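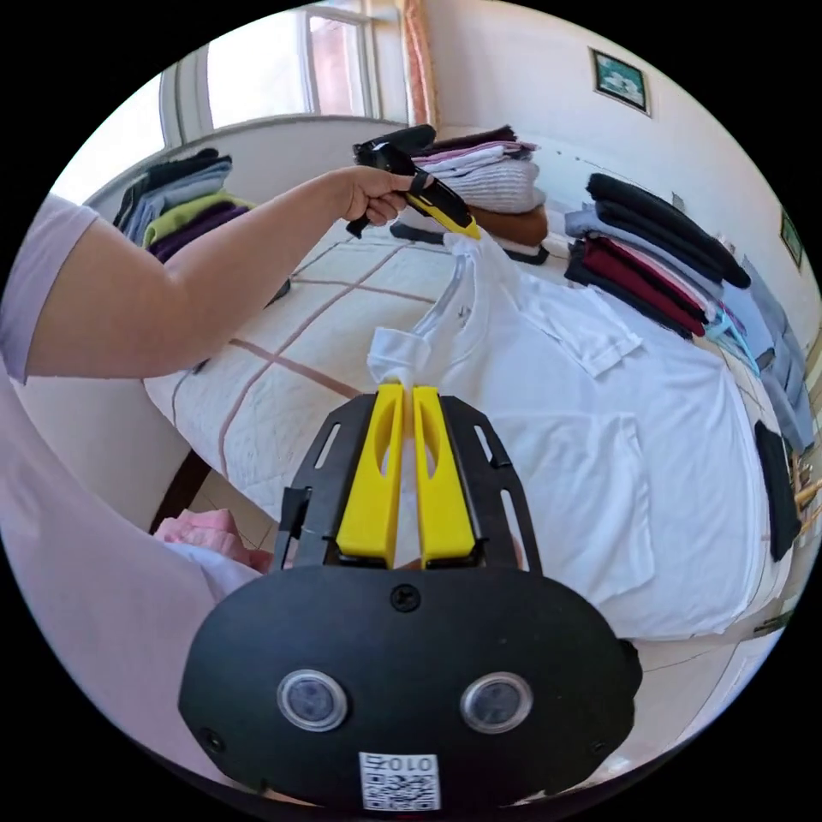
Equipment budget for the spring: hand-held grippers

The spring equipment request closes in March, and the largest item on it is again the hand-held grippers. Several people have asked why the line is as big as it is, and whether we should be buying more sets or looking after the ones we have. This item covers what we are asking for, what we left out, and what we need from each site before the order goes in.

The current proposal is for two new pairs, both for household work. The quote from Morikawa came to $1773 per pair, with the mounting plates and one set of fingers included. It does not include spare fingers, storage cards, chargers or the carrying case, so please don't use that number alone when you plan for your own site. Last year two sites did that and had to come back for a second approval in the middle of the season, and the sets sat on a shelf while the paperwork went through.

We also looked at Wonex. Their unit is lighter and the price is lower, but the fingers are molded as one piece with the bracket, so a worn finger means a new front end. For people folding shirts all day that is a poor trade. Cloth work is harder on fingertips than it looks. The tips have to close fully on a single layer of fabric and let go of it cleanly, and once the edges are rounded off, a collar or a placket slips out before it can be lifted. Box and bottle work can go on with worn tips much longer.

For that reason the spare fingers have their own line this time. In the past they were bought out of general supplies, and the order got smaller whenever something else ran over. The Cedar site kept a log through the winter and was replacing fingers on its laundry sets more than twice as often as on its kitchen sets. If you only do kitchen work you can order fewer. If you do laundry, order a spare set for each gripper and a second one if you work weekends.

Some things people have asked for are not in the request:

Wrist supports. They are worth having, but the samples we tried got in the way of the trigger. We will look again when there is a smaller version.

A third gripper per operator as a backup. A shared spare at each site covers the same need for less money. Put it on the site list, not on an individual's.

Folding tables. A bed is where most people fold their clothes, and the sessions should follow that. A table also takes up a car trunk, and the operators who travel have asked us not to add anything else to carry.

Clothing does belong in the budget. Operators who work in homes can use what is in the closet, with the owner's agreement, but the sites need stock of their own. Shirts with collars and pockets are the ones we are always short of, and plain T-shirts are the ones we have too many of. Please buy used, in mixed sizes and colors, and wash everything before it goes into rotation. Keep the receipts. Finance will take thrift store receipts as long as the date and the total can be read, and a photo is fine.

Plan for time as well as money. A new pair needs roughly half a day before it is ready — labels checked against the inventory sheet, screws tightened, lenses cleaned, and a short test run with each hand. Every set has a number on its plate. Write that number on the sheet when the box is opened, and again if a plate is swapped during a repair. We still have sets listed under plates that were replaced last fall, and we can't claim on the warranty until the two records match.

Repairs will go through the Flutolau workshop again this year. The rate has not changed. Turnaround is two weeks for a bracket and less for a sensor or a cable, so if a set has a loose bracket now, send it now. Anything sent after the order closes will come back too late to be counted, and we may end up buying a pair we didn't need.

Leasing came up at the last meeting. We asked for terms and the numbers only work if the sets are used for less than one season and then returned in good shape. Ours are kept longer than that and they come back scratched. We are staying with purchase for the household sets. Cedar may lease one pair for its summer trial, and that will be a separate request.

What we need from each site:

How many working pairs you have, with their plate numbers
How many are out for repair
Spare fingers on hand, unopened packs only
Whether you expect to do laundry, kitchen or both through the summer
Any clothing stock you can pass to another site

Use the same sheet as last year. The tab for fingers is new — it is the last one, after chargers. If your site has nothing to report on a tab, enter a zero, so that we know it was not missed.

Sheets are due by the end of the day on 21/02/2025. Questions about the quote or the spare parts list can go to the equipment desk. Questions about thrift store receipts should go straight to finance.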